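Some notes on the assault case at Rernport magistrates, as I've been asked. Thread.

The man charged is 33 and lives in Finumberg. Police say he followed a woman home from the Kuroda Street tram stop in March and attacked her at her door.

He was already on bail. The earlier complaint was made by his former partner 14 days before.

Bail was set at 800 with no tag and no order to stay out of Finumberg. The prosecutor, Sadao Sakamoto, had asked for both.
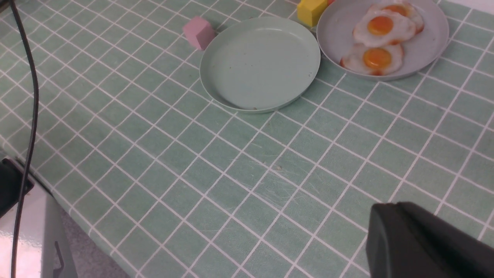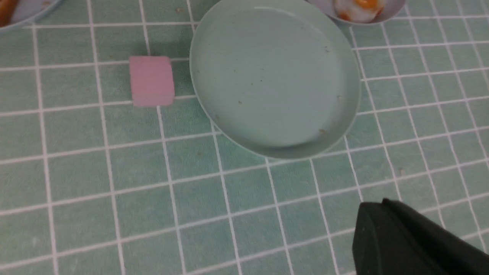
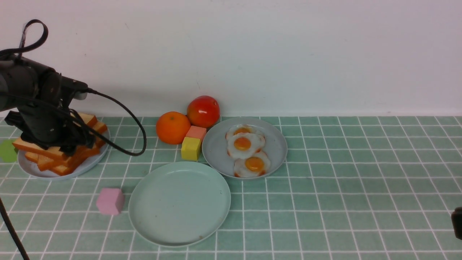
Nanami Ogura runs the women's advice line in Nikham. She says it took some 330 calls last year from people whose attacker was out on bail - and five of those led to a recall.

The police have not said why the first complaint was graded low risk. I've put the question to them in writing.

Next hearing is at Rernport, in open court. I'll post the time when it's listed.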